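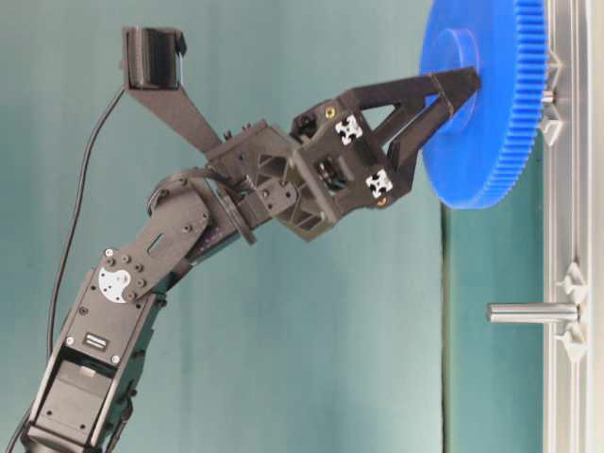
A large blue plastic spur gear beside the aluminum frame at the Tindton workshop.

Big blue gears draw a crowd at Tindton open house

Anyone who has ever taken a clock apart on the kitchen table and wondered how on earth it goes back together would have felt right at home in Tindton this June, when the Malhotra Workshop opened its doors for an afternoon of gears, pegs and plenty of friendly argument about which way the last wheel would turn.

The workshop welcomed 124 visitors between lunchtime and six o'clock, a good many of them families who had come over from Kodov and stayed far longer than they'd planned (the lemonade may have had something to do with that). Gears in all sorts of sizes were laid out for people to handle, but the big blue ones got most of the attention, and it's easy to see why. The teeth are fine and run right around the rim, and there is a raised round hub on the face that people seemed to love running a thumb over.

"A small gear is a lovely thing, but you have to squint at it," said Firouzeh Kiani, who has run the workshop's family program for 13 years and still talks about meshing teeth as if she'd discovered them that morning. "Give someone a big one and they start asking questions before they've even sat down."

Spur gears are the plain, straight-toothed kind, and Kiani likes to start everyone with them, grandparents included. Hamidreza Dehghan, who looks after the parts shelves, spent most of the afternoon at the next table helping visitors work out gear ratios with pencil and paper, and he went through 80 sheets before somebody kindly fetched him another pad.

The Vitell Room, where the gears are kept, stays open to the public until the end of the month, from ten in the morning to four. Admission is free, and children under eight should bring a grown-up along.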